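Budgeting for a pair of hand-held grippers: how I do the sheet

Quick one, typed up between meetings. People keep asking for the spreadsheet and the spreadsheet makes no sense without me stood next to it. So this is the method. Copy it, change it, whatever.

What it covers: planning the kit for a small household-chores collection with hand-held grippers, two per operator. Doesn't cover the robot arm that comes later. Seperate budget, separate headache.

Step 1. Write down the tasks before you price anything

Not "cleaning". Actual tasks. Wipe counter, pick up spray bottle, pass bottle left to right, fold cloth. One line each. Next to each line put the widest thing the jaws have to close round and the softest thing they have to pinch. Those two columns decide most of the shopping.

Our list for the Jemal flat started at one page and I cut it to half. Should have cut more.

Step 2. Count grippers per person, then add spares

Two per operator. Two operators at once means four in hand, plus one complete spare. Not a box of parts, a complete one, assembled and checked, ready to pick up. We planned without a spare at Drasville and a whole afternoon went on one broken trigger.

Finger pads are consumables. Put them on their own line. Buy them in the same order as the grippers or you pay delivery again. Randent (our supplier) had a minimum order on pads which I only saw at checkout, so look for that.

Step 3. Walk the room with the list

Do this before the order goes in. Take a tape measure, someone with long arms, and one gripper if you can borrow it. Stand at the sink, do the motions. Things to check:

Elbow room at the counter for one person holding two grippers
Where the second operator stands
Lights, and whether the blinds come right down
Sockets for charging, and how far from the work
Somewhere to put a gripper down that isn't the counter you're working on

Blinds matter more than you'd think. If the room hasn't got any, they go in the budget. Same for a light fitting that flickers.
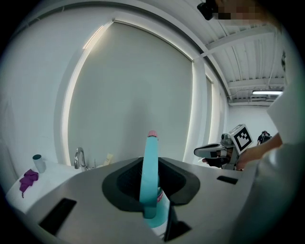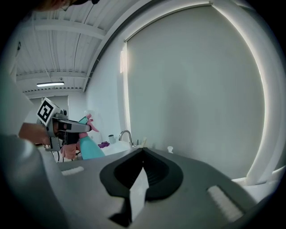
Sink counter with the blind down, spray bottle held in a gripper.

Step 4. Price the props properly

Everyone leaves this out. Bottles, cups, cloths, sponges. Cheap each, but you want several of everything in different colours and shapes, and they get knocked about. I put down 80 for props on the first sheet and the receipts came to almost 200. Pounds, both of those.

Rules I use now:

Spray bottles: mix of head shapes, some see-through, some not
Cloths: thin and thick, plain colours, buy in packs
Cups: nothing that shatters
One storage crate per room, labelled, so props don't wander to the other site

Buy the props first actually. They're cheap and you can try the jaws on them when the first gripper turns up. If the jaws won't go round your favourite bottle you want to know while you can still change the order.

Step 5. Tracking, head gear, the bits that hang off

Per gripper: one camera, one marker mount, printed markers plus a second set. Per operator: head-mounted kit if your setup uses it, with a spare strap. Print markers in-house if you have a decent printer, matt paper. Shiny ones catch the lights.

Storage cards or drives. Work out hours per day, times cameras, then double it. Cables too. Always short of cables.

Step 6. Time is a line on the sheet

Operator hours, set-up hours, and resetting the counter between takes. We logged 391 takes in June at Famivholm and resetting was the bit I'd underpriced worst. Put a person's name next to it. If there's no name it gets done by whoever is most expensive.

Also training. First half day is slow, let it be slow, don't plan any output from it.

Step 7. Send it for a rude read

Shinji Nakajima reads mine. He crosses out anything with "misc" on it and asks what's it for. Annoying and correct. Get someone who'll do that before the person holding the money does.

Step 8. Order in two goes

First order: one operator's worth, two grippers, pads, props. Run it for a few days in the real room. Second order: everything else, with the changes. Costs a bit more in delivery and I'd still do it every time. Our second order had different pads, fewer cameras mounts than planned and a lot more cloths.

Keep the first sheet, don't overwrite it. Save as v2 and put the reason for each change in the end column. Next site you'll want it.

Template has the tabs in the same order as the steps. Yellow cells are the ones you fill in, leave the grey ones alone, they're formulas and I can't remember how half of them work.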